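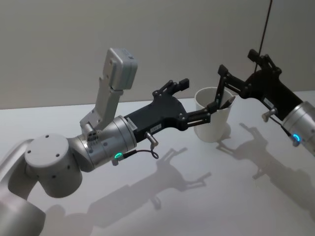 According to Amparo Sepúlveda, the Festamside Open Day was for its first few years "a lecture with a machine at the end of it", and only became a demonstration in its own right when the lecture was dropped. The event is now a yearly public opening of the Nikevden robotics workshop at Festamside, held in December. Its main item is a two-armed handling demonstration known as the Gitano table, in which a pair of robot arms sort pens and markers into a cup.

The name Gitano belongs strictly to the control software, written at Nikevden. In local use it covers the software, the arms and the table together, and the printed programme follows this looser sense.

Background

Nikevden was set up to study handling tasks that need two hands, such as passing an object across, steadying a container while it is filled, and turning a part round between one grip and the next. Most of the early work used heavy metal test blocks. These were easy to grip and gave clean measurements, but visitors found them hard to relate to anything outside a workshop.

The change to desk items was proposed by Carretero, the engineering firm that maintains the arms. Its argument was practical. A paper cup deforms when squeezed and tips over when pushed, so errors in grip force or position show at once, without instruments. A pen is narrow, smooth and liable to roll. Both can be replaced from a cupboard, and a visitor who has never seen a robot at work can still judge whether a pen has ended up in the cup.

The first open day with the new items drew a small audience, and the cup was knocked over often enough for the session to overrun. Attendance has risen since then. The most recent event recorded 2473 visitors over its full run, counting those who came only for the exhibition hall.

Equipment

The demonstration uses two robot arms set on either side of a white tabletop, reaching in towards each other. Each carries a black parallel gripper with jointed fingers. The wall behind is plain and light grey, and lighting comes from above. The table is kept clear apart from the items in use.

Objects are of ordinary office type. The standard set is a white cup, a black pen and a black marker with a red cap. The red cap serves the audience as much as the machine, as it lets people at the back of the room follow the marker while the arms are moving.

Carretero fits the grippers before the open day and checks finger alignment by closing each pair on a paper strip. If the strip can be pulled out from one side more easily than from the other, the fingers are reset. The arms are then run without objects for one full cycle, and a second time with the cup alone. 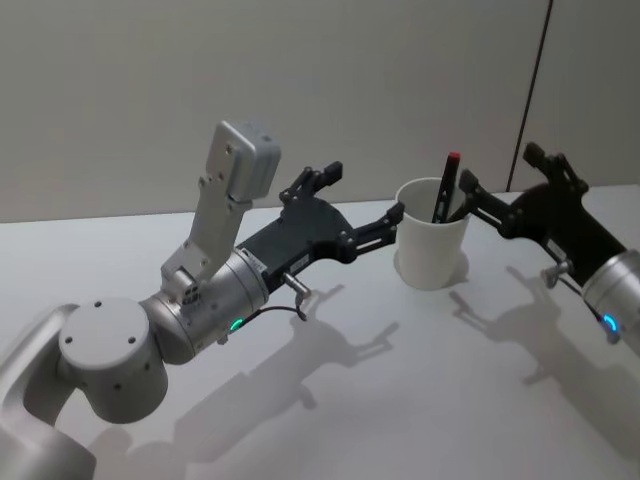 Amparo Sepúlveda has argued that the cup is the hardest item in the set, and that visitors who watch only the pens miss most of what the machine is doing. In her account, a pen held slightly wrong can still be dropped into a cup, while a cup held slightly wrong spoils every step that follows it.

Procedure

A session lasts 40 minutes and is led by one member of the workshop staff, who speaks throughout. There are 15 places in the viewing area, marked on the floor behind a rail. Tickets are free and are given out at the door from half past nine in the morning.

The session falls into four stages. In the first, the leader names the parts of the arm and moves each joint in turn at low speed. In the second, one arm works alone, lifting a pen and setting it down again at a different angle. The third stage brings in both arms and the cup. The fourth is left open, and visitors may ask for the objects to be laid out in a pattern of their own choosing, within the reach of the arms.

The two-armed stage has several accepted forms. In the simplest, the cup stands on the table and the arms take it in turns to bring a pen or marker to it. A second form has the grippers hold the cup between them. This is the slowest part of the session, and the leader normally stops talking while it is carried out.

Laying out the objects is done by hand, with both arms halted. The cup goes nearer to one arm than to the other on purpose, so that the two have unequal distances to cover and the software must decide which should go first. Pens are set down at a slant. A pen lying exactly parallel to the table edge is thought to make the task look easier than it is, and one lying across the line of the fingers can be picked up only after the wrist has turned. 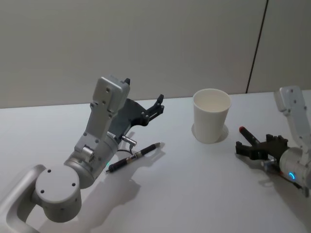
The pen and the marker also need different grips. The marker is gripped well below its cap, as caps can work loose under repeated handling. With the pen, the leader can choose between the thicker grip area and the plain barrel. The grip area gives a firmer hold, but leaves the pen unbalanced when it is raised. The barrel is the usual choice for public sessions.

Approach height is set separately for each object. For a pen on the table the fingers come in low and nearly level. For placing it in the cup they must clear the rim with the full length of the pen hanging beneath them, and for this reason the arm lifts well before it moves across. Visitors often take this early lift for hesitation. Leaders are asked to explain it in the first session of the day and again after lunch, when a new group of staff takes over.

Stopping rules

Either arm halts if it meets more resistance than expected, and the other halts with it. The leader can also stop both from a switch at the rail. After a halt the objects are cleared by hand and laid out again from the start. Resuming from the middle of a run was allowed at one time but was given up, as the audience could not tell which part of the result was due to the machine.

A fallen cup does not in itself end a run. If it stays within reach it is stood up by hand, the run is marked as assisted, and the session goes on.

Results

Nikevden keeps a written log of every public run and pins it to the door of the workshop at the end of the day. At the last open day the log held 144 runs. Each entry gives the objects used, the form of the two-armed stage, and one of three words — clear, assisted or stopped. No timings are given. Carretero has asked for these to be added, on the grounds that a log without them cannot show whether servicing has made any difference. Nikevden has so far declined, holding that a published time would encourage leaders to run the arms faster than the room allows.

The most common cause of an assisted run is a pen that rolls when first touched. Placing faults at the rim of the cup come second. Faults during the joint hold are less frequent, though they attract more comment from visitors, several of whom have written to ask why a sturdier cup is not used. A thick plastic cup was tried for part of one morning. Few errors could be seen with it, and the paper cup was brought back before midday.
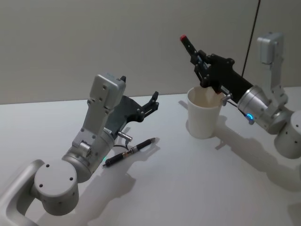 Can visitors work the arms themselves?

Hands-on control is not offered during public sessions, but school groups may book a separate afternoon visit in which pupils guide one arm at reduced speed under staff supervision.

Related events

The school visits use the same table and a shortened version of the procedure, without the joint hold. A closed session for engineers is held on the evening before the open day, at which Carretero presents the year's changes to the grippers and takes technical questions. Its notes are kept in the Festamside reading room and may be consulted there on request. They are not lent out.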